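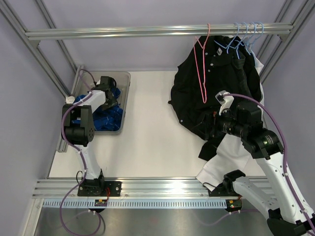

How many demonstrations do you need before a policy can put a garment on a hanger?

For one garment type and one style of hanger, plan on a couple of hundred clean episodes before it does anything useful, and well past a thousand if you want it to cope with clothes it hasn't met.

Posted by tidewrack
Two-arm setup, leader-follower teleop, wrist view plus a fixed view. We're at 2677 episodes across all garments and the policy still misses the collar on dark clothes. Light shirts are fine. With dark ones the gripper goes in, closes on nothing and carries on as though it has the fabric. Black fingers on black cloth, so I can't say I'm surprised. Is it worth collecting more dark episodes, or should I change the hardware first?

Posted by Jin-sol Yeom
How many of the 2677 are dark garments? The total doesn't tell us much.

Posted by tidewrack
Fewer than I'd like. Just over 2000 are light or mid-coloured. The rest are black, navy and charcoal, and a fair share of those are from one operator in February when we were still learning.

Posted by gumboot_lab
Put coloured tape on the fingertips. We used plain orange cloth tape and the operators sped up straight away, never mind the model. If the person driving can't see the fingers on the monitor, the episodes will be full of dithering and you'll train on the dithering.

Posted by Aleksandra Walczak
I'd hold off on tape. You change the look of the gripper and your old episodes no longer match the robot. That's 2677 demos with one fingertip and a handful with another. I'd fix the exposure and add a side light first. The colour of the fingers matters less than getting some shading in the folds.

Posted by gumboot_lab
Mixed fingertips didn't hurt us. We co-trained old and new and it was fine after a few days of new data.

Posted by Aleksandra Walczak
On what task though? Ours was hanging trousers by the waistband and success dropped by a lot when we changed the pads from grey to white. Recollected everything in the end.

Posted by gumboot_lab
Tea towels, folding. Fair enough, hanging is harder.

Posted by Jin-sol Yeom
A different thing to check is what else is on the rail. If you leave several garments and empty hangers bunched together, the operator picks whichever is easiest and the choice isn't written down anywhere. The model then sees the same rail with three different answers. We label every episode with the target hanger before it starts, by position from the left.

Posted by tidewrack
We don't do that. The operator just picks. I assumed variety was good.

Posted by Jin-sol Yeom
Variety in the starting state is good. Variety in the goal, with nothing telling the policy what the goal is, just gets averaged. Either condition on it or make a rule, e.g. always the leftmost.

Posted by drokum_owner
Agree with the above. Also keep the hanger types apart at first. Thin wire-ish ones seen edge-on nearly vanish in a low-res wrist feed. On our Drokum cell we did one hanger type until it worked, then brought the others in.

Posted by Aleksandra Walczak
Disagree on the order. If you know you'll need mixed hangers, mix them from the beginning. Every team I've seen start narrow has ended up throwing out the first batch.

Posted by drokum_owner
We kept ours. Depends on whether you have a deadline – we did.

Posted by pallet_jack
Do you record the failed grasps? We keep episodes where the operator misses, backs off and tries again, tagged as recovery. Carrying on with an empty gripper sounds like a policy that has never been shown a miss.

Posted by tidewrack
We've been deleting those. Sounds like that was a mistake. The plan for now: side light, leftmost-hanger rule, stop deleting the misses, then 40 new dark episodes and see if the collar grasp moves at all. No tape yet. Will report back.

Posted by gumboot_lab
40 won't tell you anything. Do 40 a day for a week.

Posted by tidewrack
I've got two operators and one of them is me.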